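**FOR IMMEDIATE RELEASE**

# Cakside Partners Closes Second Fund, Promises to Answer Email

*The Kurkton firm will go on writing first checks to companies most investors find a little dull*

KURKTON – Cakside Partners, an early-stage venture capital firm that has spent its working life explaining to people at parties that it does not bake, today announced the final close of Cakside Fund II at $50 million. The fund will back young software and hardware companies at the pre-seed and seed stages, with first checks written before there is much to look at besides a slide deck and a founder who hasn't slept.

The close came in June, several months after the date the firm had written on its whiteboard. The date has since been erased. Investors in the new fund include family offices, two regional pension plans and a number of founders from the first portfolio, who have now seen how venture firms work from the inside and put money in anyway.

"We set out to raise a fund of sensible size and we raised one," the firm's partners said in a joint statement, which took four drafts and one long lunch. "We could have gone on fundraising for another year. Our families asked us to consider other hobbies."

**What the fund will do**

Cakside Fund II will invest in companies that sell to other companies: warehouse scheduling, small-factory tools, billing systems for trades that still use carbon paper, and the kind of back-office software that gets noticed only when it stops. The firm leads or co-leads its rounds, takes a board seat when asked, and keeps half the fund in reserve for follow-on rounds.

It will not invest in restaurants, film, or anything described in its first sentence as a movement. This policy dates from Fund I and was arrived at the expensive way. 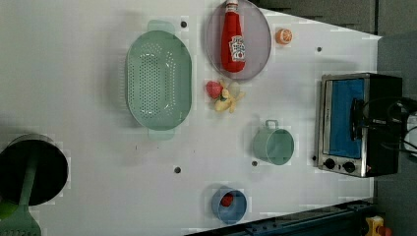 The partners expect to make their new investments over four years. That pace is slow by the standards of the trade, and the firm has been told so by several people at other funds, some of whom are now between funds. Cakside reads every pitch that reaches its inbox. During the life of Fund I it received 2,372 of them, a figure it knows because an intern built a spreadsheet one summer and it has been kept up ever since out of something like guilt.

Every founder in that spreadsheet got a reply. Some of the replies were late. The firm apologizes in particular to the company that heard back after it had been sold.

**Chareonsuk and Rostari**

Two companies have already received money from Fund II.

Chareonsuk makes maintenance planning software for cold storage operators, a group that has strong opinions about door seals. The company was started by two former refrigeration technicians who wrote the first version at night, on a laptop balanced on a compressor housing. Its software tells a site manager which unit to service next and, in a feature customers asked for repeatedly, which one to leave alone. Cakside led the seed round and has joined the board. Chareonsuk will use the money to hire engineers and to open a support desk that is awake at 3 a.m., when freezers tend to choose their moment.

Rostari handles invoice matching for mid-sized building suppliers. Its product compares what was ordered, what was delivered and what was billed, three numbers that in the building trade have often never met. Cakside first turned Rostari down, then ran into the founders again at a trade show in Kurkton, where theirs was the only booth without a bowl of mints and also the only one with a line. The firm asked to see the numbers again and this time read past page two.

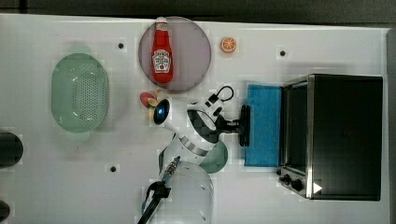 Both companies came through cold emails. The partners mention this because they are regularly asked whether a warm introduction is required. It isn't. A subject line helps. So does spelling the name of the firm correctly, although one of the better companies in Fund I addressed its pitch to "Cakeside" and included a question about wedding orders – the partners took the meeting on the second floor and the founder brought forks.

**The team**

Cakside now has a staff of 9, up from a staff that fit in one car. With the new fund the firm has added a head of finance, who has introduced the concept of receipts, and an operating partner who will help portfolio companies with hiring and pricing. She previously ran sales at an industrial parts distributor and has asked that this release avoid the word "passionate." It has tried.

The firm remains in its original office above the Kurkton post office. Founders visiting for the first time should use the side door. The front door also opens, but onto the line for parcels, and at least one promising first meeting was delayed while the founder was handed a number and waited politely to be called.

**How to pitch**

Founders raising a first or second round can write to the pitch address on the Cakside website. A short deck is plenty. The firm would like to know what the product does, who pays for it, and what happens if they stop. Market size slides are welcome but will be read with the expression one keeps for a neighbor's fishing stories. Nondisclosure agreements will be returned unsigned, with good wishes.

First replies go out within three weeks. Decisions usually take another month, and the firm says no in writing, with a reason.

**About Cakside Partners**

Cakside Partners is an independent venture capital firm based in Kurkton. It invests at pre-seed and seed in business software and hardware. With the close of Fund II, the firm manages more than $100 million across its funds and related vehicles. It has no connection to any bakery.

**Media contact**

Press Office, Cakside Partners, Kurkton
Calls are returned before 5 p.m. Cake inquiries are forwarded to the shop across the street, which has been very decent about it.

###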